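February, late, kitchen table

Spent the evening with the equipment plan again, which means I spent it with the two quotes and a pot of tea and got up with the same opinion I sat down with. Mahsa Ranjbar wants the number by the end of the month. I have a number. I don't believe in it, and I suppose writing down why is cheaper than buying the wrong thing.

The Skallell quote is the pretty one. Twenty-two pages, a cover, a diagram with arrows going around in a circle. Page three says the arm will "handle mixed small goods with minimal setup." I have underlined minimal setup twice and written WHOSE in the margin. The Diltik quote is 4 pages and reads like it was typed by somebody waiting for a bus, and I trust it a little more for that, though I know a short quote can hide just as much as a long one. Diltik leaves out the mounting plate. Skallell includes the mounting plate and leaves out the training days, which they call "onboarding" and price on request. On request! I requested. That was nine days ago.

What I keep coming back to is the jars. Everybody who sells these things shows you boxes. Boxes all one size, brown, square corners, lined up like they're about to have their picture taken. We don't pack boxes. We pack gift sets for people who like to put things on eggs, and what goes in the sets is whatever the buyer liked that season, in whatever glass the maker felt like using. Wide ones next to narrow ones. Lids with ridges, lids without. Labels that wrap most of the way around, so the thing has to know which side is the front or the customer opens the lid on a nutrition panel.

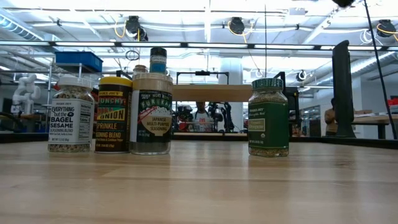

I asked the Skallell man on the phone whether one gripper would do for all of it or whether we'd be buying a second set of fingers for the wide jars. He said it was "very adaptable." I asked again and he said most customers start with the standard set and "grow from there," and I wrote down grow from there with a dollar sign after it. Diltik at least gave me a price for the fingers: 1000 a set. So if it takes two sets, and a spare because one always gets bent, that is a line I can put in the sheet. Adaptable I can't put in the sheet.

Then there is the question of what happens when the maker changes the glass. They do it every year or so without telling anyone. Right now when that happens, the packers grumble for a morning and then it's fine. With the arm, who comes out and fixes it? Is that a service call? Is it me, with the manual, after hours? Mahsa says I'm always looking for the catch. Yes, and last time I found it, with the label printer from Tehrani, which was going to pay for itself by summer and is now holding up one end of the shelf in the back hall.

To be fair to her (I'll try), her point about the holiday rush is a good one. We were short on hands and the hours ran late, and the overtime was ugly. But a rush is six weeks. The arm sits there the other forty-six, and the loan doesn't take those off. I asked her what it would do in April. She said we'd find things for it. I have never liked finding things for a machine to do.

The service plan is 2244 a year with Diltik. I had that wrong in the first draft, I'd put it in once for the whole life of the thing, and the total looked so nice I went and made toast. Put in properly it is the second biggest line on the page after the arm. I still need to add

— the outlet on that wall
— the guard, or whatever the insurance people decide we need in place of a guard
— someone's time, probably mine

Feltberg will rent one by the month. I didn't take that seriously when they first wrote, because the monthly rate is silly if you multiply it out. But if I only multiply it by two it's nearly bearable, and they take it back afterward, and if it drops jars all through November then it is their arm that drops them. I'd want them to bring it here first and run it on our own stock, mixed up, for a full day, with one of our packers feeding it and me sitting there with the clock. If they won't do that I'll know something.

So tomorrow: call Feltberg before ten, ask about a trial day and who pays the truck. Chase Skallell about the training price one last time. Tell Mahsa she'll get a number with a question mark on it. She will hate the question mark.

Tea's cold. Also need to find the warranty for the label printer, if it's not under the shelf with it.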